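Kedeck (robot)

Kedeck is a one-armed tabletop sorting robot built in the Drukanska shared workshop. Its purpose is to pick things up from a table and put them in the correct basket, a task its builders could already perform without assistance. It is the successor to Niveck, which had a two-finger gripper and a habit of launching grapes.

Design

Kedeck consists of a metal arm ending in a black hand with jointed fingers and a thumb. The hand was chosen over a second gripper after a long argument, most of which survives on the workshop whiteboard under the heading "Do we really need fingers." The arm is driven by control software named Ververidis, written by members in the evenings and commented in a style one contributor has called "diary-like." Version 3 was the first to include a stop command that worked from the keyboard. Earlier versions were stopped at the wall.

The arm works at table height, with the baskets to either side and the items to be sorted between them. Early trials used colored bins, but members kept forgetting which color meant what, and the robot could hardly be blamed for doing the same. Handwritten paper labels replaced them.
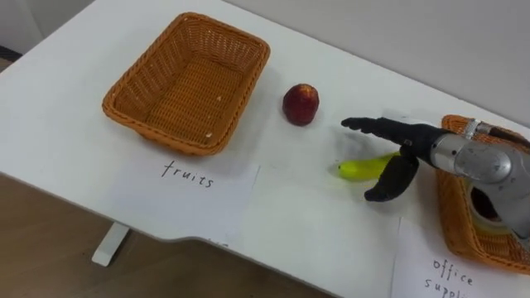 Sorting task

The standard trial divides objects into fruits and office supplies. These categories were adopted on the grounds that the workshop already owned both. A run counts as a success if the object ends up in the right basket and is still fit for its original use, a clause added after an incident with a ripe pear.

Over the spring the builders logged 926 attempts, of which 719 met the standard. Apples did well. Bananas caused more trouble, as the hand tended to close on the middle and tip the fruit toward its heavier end. The remedy was a slower approach and a wider opening of the fingers before contact, which took 6 evenings to tune and one to undo by mistake.

Reception

Opinion within Drukanska is divided. Supporters point to the reliability of the wrist and the low cost of the test material, much of which can be eaten afterward. Critics note that a person can clear the same table in a few seconds while holding a coffee. A proposal in June to add a third category, snacks, was withdrawn when members could not agree whether an apple was one.

See also

Niveck
Ververidis (software)
Drukanska workshop, refrigerator policy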